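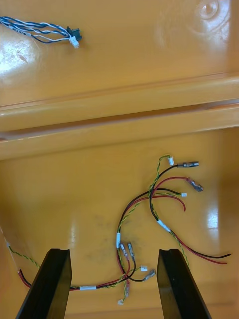

Blue and white above the ridge, everything else below it.

The Sorting Room

The wiring came on the first van from Larkton, and by the time I had my coat off there was some of it out on the orange surface. A short length, blue and white, twisted together, with a label round it. Below the ridge was the big one, red and black and green and yellow, looped over itself like something pulled out of a drain.

I had been at Wike ten weeks. Before that I did 52 weeks in the office at Zundham, answering letters about late deliveries, and before that I was married. I liked the wiring better than the letters. A wire has two ends and you can find them both if you are patient.

The sheet on the wall said to start with the short ones. I never did. I started with the worst, following the black wire with my finger until I came to the metal end, and then going back for the green and yellow. My father mended radios in our kitchen and he worked the same way. He would not eat until the hard part was done, and so neither did we.

He had rung the night before to say he was selling the house. He said it as if he were telling me the price of bread. There was a box of mine in the loft, and did I want it, or should it go to the tip? I said I would think about it. He said the man was coming on Friday.

I thought about it all through the red wires. I could remember the box but not what was in it. Number 94 was painted on the side, from some earlier move, and one corner had gone soft where the roof let in the rain one October.
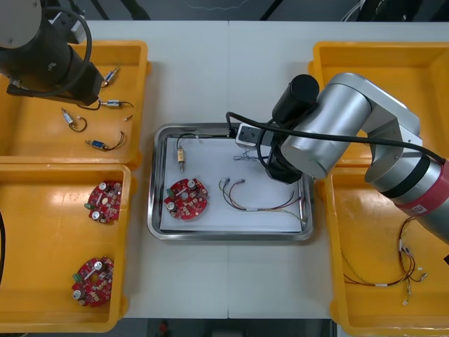 After the Break

The yellow bins were out on the white table when I got back with my tea. The round red boards had a bin of their own. The small metal parts were in another, lying anyhow, with their wires bent in all directions. There was white paper in the steel tray.

I put my cup on the windowsill, where cups were allowed, and rang him from the corridor. It took him a long time to answer.

"Keep the box," I said. "I'll come for it on Thursday."

"It's heavy," he said. "It's mostly plugs."

I asked what sort of plugs. He said all sorts, I had collected them, did I not remember? I used to line them up along the skirting board and he was forever treading on them.

I said I would bring the car. Then I washed my hands and went back in, and picked up one of the small parts by its wires.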